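4. Roadside measurements and the scrappage scenario

4.1 Site and period

Lamont Road was picked for the kerb monitor. Two lanes each way, shops at ground level, flats above, a bus stop right outside the pharmacy. Not the worst road in the district but the one people complain about most, and the one with a power supply we could use. Sampling ran through May, all hours, with gaps noted in 4.4. A second monitor went in at Kania Park, far enough from traffic to stand in for background air. Both units logged nitrogen dioxide and fine particles. Only the nitrogen dioxide is treated here. The particle series had too many dropouts in the first week and we'd rather not lean on it.

Vehicle counts came from the city's plate survey, which gives fuel type, emission class and year of first registration. No owner details were passed to us. Plates that couldn't be read were left out and not shared back over the other classes, so the fleet mix below is the mix of readable plates. Motorcycles are missing almost entirely for this reason. Buses are in, but handled seperately.

4.2 Why age matters more than fuel alone

The usual split in policy papers is diesel against gasoline. Too coarse. A late diesel with working exhaust treatment and a diesel from before filters were common are both "diesel" in the tax tables, and on the road they are very different things. We group by emission class first and fuel second. The oldest diesel vans turned out to be few in number and heavy in effect, mostly in the early morning when deliveries come in and the air is still.

Short trips are the other half of it. Engines that never warm up properly, treatment systems that never reach working temperature, filters that clog. A car can pass its yearly test and still do badly on the school run. The model handles this with a cold start factor taken from the bench work in section 3, applied to the first 2 miles of each trip. We tried 3 miles as well; the ranking of the classes didn't change, only the spacing between them.

One objection from the review meeting was that drivers bought these cars in good faith, on advice that diesel was the better choice for the climate. True, and it bears on how a scheme should pay out. It doesn't bear on the measurments. We keep the two apart: emissions here, fairness in section 6. 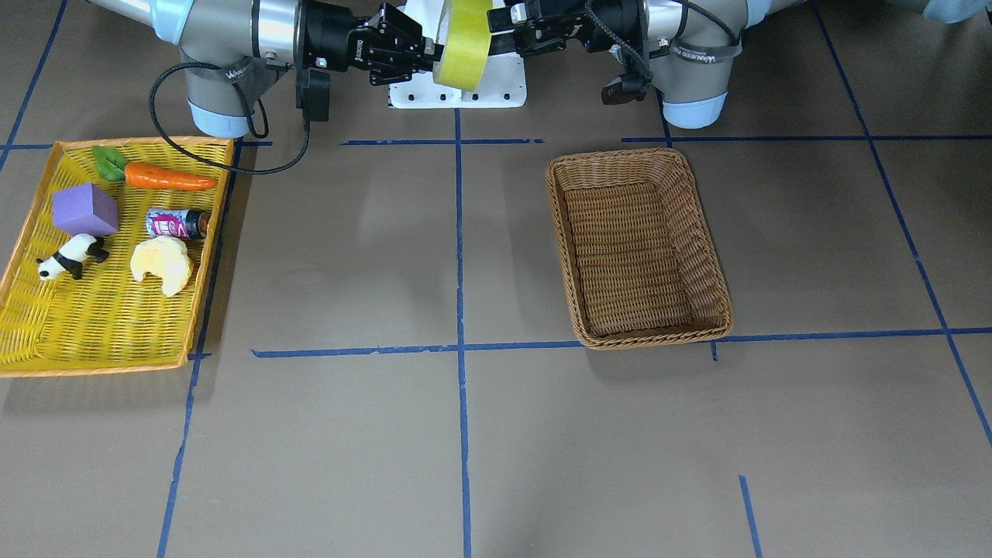 Figure 3. Two jointed arms with black grippers, either side of a white mounting block.

4.3 Scenarios

Three cases were run. The first leaves the fleet as it is and lets cars age out at the normal rate. The second is a low emission zone, with the inner streets closed to the oldest diesel classes on weekdays. The third is scrappage: an owner hands in an old diesel and gets a payment toward a cleaner vehicle or a transit pass, own choice. Take-up in the third case is the weak point. We borrowed the response curve from the Umatgate household survey, where people were asked what payment would make them give up the car. What people say in a survey and what they do at the dealer are different, so take-up is treated as an upper bound.

The sample was 200 households. Of these, 191 gave usable answers; the rest skipped the payment question or gave a figure far above what any new car would cost. Households with a van used for work were the hardest to move. Several wrote in the margin that a transit pass is no use to a plasterer. Fair point. A van-only payment was added as a variant and is reported with case three.

Traffic was assumed not to shift to other streets under the zone. This is generous to the zone. Hepburn's earlier note on the Zuloner bypass found drivers did reroute once signs went up, and the streets they moved to were narrower, with homes closer to the curb. We could not test this with only one kerb site.

4.4 Results for the month

Scrappage comes out ahead of the zone at the bus stop, behind it in the inner streets. Mostly an effect of where the old vans go. The zone clears them from the center but they still pass along Lamont Road to reach it. Scrappage takes them off both, if owners sign up, which is the whole question. Natural turnover does very little in the time considered, old vans are kept going for a long while.

The morning peak responds more than the evening one in all cases. Evening traffic is mainly private cars, newer on the whole, and the wind tends to be up by then. Background levels at the park barely move.

Gaps: one power cut at the kerb unit, one calibration visit, and the whole of Sunday, April 17, 2022, from the trial run before the main period, which was dropped because the inlet had been left capped. None of it touches the May averages.

4.5 Limits

One road, one month, spring weather. Winter would look worse, likely by a good deal, and the cold start factor would need redoing. Tampered filters are not in the model at all. Ewan Hepburn has argued that removed filters could outweigh everything else in the older van class; we have no way to check that from plates and think a roadside spot test should come before any payment scheme is priced. Costs are taken up in section 5.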